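The Arm That Would Not Let Go
An interview with Soledad Nava of Drarnow

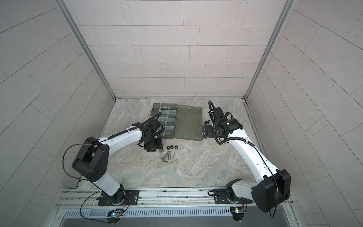

Soledad Nava has spent much of the winter on a fault that lasted 4 seconds. She runs the two-arm cell at Drarnow, where the job is sorting loose hardware into an organizer box, and in November the right arm closed its gripper on the lid and kept squeezing. "It had a firm opinion about that lid," she says. The task sounds like a rainy Saturday in a garage: the organizer lies open between the two grippers, with hex nuts and silver bolts on the floor of the cell in front of it, and everything is supposed to end up in a compartment. The log had 1,668 clean cycles in it before the bad one.

What happened, as far as she can piece it together, is that the controller lost the force reading and went on using the last number it had. "The last number was very relaxed," Nava says. "So the arm thought it was barely touching the thing. Meanwhile there's this cracking noise."

Her colleague Jovita Becerra hit the stop button. It worked on the left arm. The right one finished what it was doing, then stopped.

"That's the part I lost sleep over," Nava says. "A lid is a lid. But if you press a big red button, you'd like both arms to take it personally."

The stop circuit had been wired in two stages, and the second waited for a message that was stuck behind the same failed reading. Nobody was hurt. Becerra's hands were on the button, and Nava has since made it a rule that hands stay out of the cell whenever the power is on, "including mine, including for just one nut."

The repair took an afternoon and the paperwork took the rest of the month. Both arms now cut out on one line, and a stale reading counts as a fault. Nava has run 375 cycles since then and stopped it on purpose in plenty of them.

Does she trust it? "I trust the button," she says. "The arm and I are being polite to each other."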